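Pralerico Robotics Club
Frequently Asked Questions

Joining | Schedule | Projects | FAQ | Contact

This page covers the questions we get most from students and parents. If yours isn't answered, ask Roya Nazari at any open session or use the contact form.

JOINING

Who can join?

Any enrolled student in any major. Last year we had nursing students, two people from accounting, and a lot of first-years who had not picked a program yet. You do not need to be in engineering.

Do I need to know how to code?

No. It helps for some jobs, but arm operation, table setup and data review can all be learned without it. If you want to learn Python, Jerome Fajardo runs a beginner group before the regular session. Bring a laptop if you have one. We have a few loaners.

When does the club take new members?

We take new members in October and again when the spring term starts. You can visit an open session any time before that, but you won't be put on a project team until the next intake.

What does it cost?

Dues are $30 a term. That goes toward cables, gripper pads, dishes and other things we wear out. If the dues are a problem, tell Roya and she will waive them. You don't have to explain.

Do I have to come to every session?

No. Project teams ask for at least one session a week. If you miss 3 in a row without telling your team lead, your arm time goes to the next person on the list. You are still a member and can sign up again.

THE TABLEWARE PROJECT

What is the club working on this year?

Most members are on the tableware project, which we call Multer. The job is for a pair of arms to handle plates and bowls on a table: pick them up, set them down, stack them and take stacks apart. We are entering it in the Luvum Challenge in the spring.

Why dishes?

The challenge picks the category, and this year it is kitchen items. Dishes are also hard in ways that are good for learning. A plate has a thin edge close to the table. Clear plastic is difficult for cameras because the table color comes through it. A stack can slide when you take the top piece. Members find these things out in their first hour on the arms.

How are the arms trained?

People show the robot what to do. A member moves the arms through the task and the computer records the joint positions and the camera views. One run through the task is called a demonstration. When we have enough of them, we train a model and test it on the table.

How many demonstrations do you need?

Our goal for the challenge entry is 3000. We had 2000 at the end of the last term, but Aileen Navarro's review group is still going through them and some will be thrown out. A demonstration gets thrown out if the operator stops partway, if a camera drops out, or if the wrong dishes were on the table for that task.

What is in the dish set?

It is a mix of colors, and some pieces are see-through. We want pieces that look different from each other, and a few that look alike, so the model can't rely on color alone. Please don't bring dishes from home without asking. Every piece has to be entered in the dish list before it goes on a table.

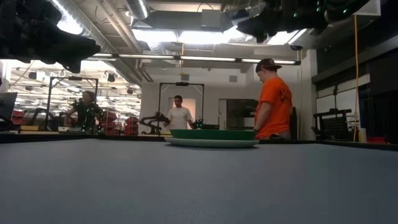
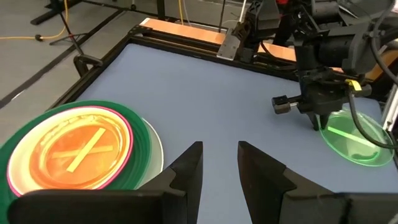
Multer work session. First picture: a green bowl on a white plate, with members in the room beyond. Second picture: the two grippers at the plates.

Why do the arms carry their own cameras?

The room cameras see the whole table, but an arm often blocks the view of the thing it is reaching for. A camera near the gripper sees the fingers and the edge of the plate up close. The model gets both kinds of view. If you are setting up a table, check every camera feed before you start recording. This takes a couple of minutes and is the step people skip most.

Can I pick which arm I work on?

Sometimes. The sign-up sheet is by table. If you have a strong preference for left or right, tell your team lead. New operators start on single-arm tasks and move to two-arm tasks after their lead signs off.

What do I do if a plate gets dropped?

Stop the recording and mark it as dropped. Pick up the plate only when the arms are paused. Then start over from the beginning of the task. Drops are normal and don't count against you. Do not delete the recording yourself, because the review group keeps dropped runs in a separate folder.

The plate I need is missing. Can I use a different one?

Only if the task card says "any plate." If it names a color, find the right piece or switch to another task. Rhea Salazar keeps the spares in the back cabinet and can open it for you.

SAFETY AND ROOM RULES

What training do I need before using the arms?

You need the online safety module and one supervised session. The module takes less than an hour. The supervised session covers the stop button, how to pause and resume, where to keep your hands, and how to shut the table down. Bring your student ID.

What should I wear?

Closed shoes. No loose sleeves, scarves or hanging lanyards while you are at a table. Tie back long hair if you will be leaning in toward an arm.

Can I eat in the lab?

No food or drinks past the coat hooks. The dishes on the tables are not for eating from, and this includes the bowls. There is a table in the hallway for lunches.

Can I bring a friend or a parent?

Yes, at open sessions. Visitors sign in at the door and stay behind the counter unless a team lead walks them in.

THE COMPETITION

Who gets to go to the Luvum Challenge?

The travel team has an operator, a backup operator, a software lead and a setup lead. Precious Mercado picks the team with the project leads after winter break. They look at hours logged, safety record and whether you get along with people on a long day. Seniors do not get priority.

What happens at the challenge?

Each team gets a table, a time slot for setup and a set of dishes they have not used before. The robot then works on its own through a list of tasks while judges score it. Teams may restart a task once, with a penalty. We placed near the middle last year. Our weak spot was setup, so this year we are practicing the full table build with a timer.

Can I get class credit?

Yes, through the independent study course. You need a faculty sponsor and a short written plan. See Precious before the add deadline for the form. Credit students write a report at the end of the term. Regular members do not.

Is there anything to do if I'm not on the tableware project?

Yes. Marquez is our smaller group. They rebuild older arms and make parts for the club, such as camera brackets and finger tips. It is a good fit if you like tools more than recording. They meet at the same time in the shop next door.

OTHER QUESTIONS

Can I use club recordings in a class project?

Usually yes. Email Aileen with the class name and what you want to use. Recordings with people in view need an OK from those people first.

How do I get on the sign-up sheet?

The link is sent out after you pay dues and finish the safety module. New slots open at 6 p.m. and the two-arm tables fill first. If you can't make your slot, take your name off so that someone else can have it.

I signed up but never got an email.

Check your spam folder, then write to Jerome. Include your student email address, since personal addresses don't work with the sign-up system.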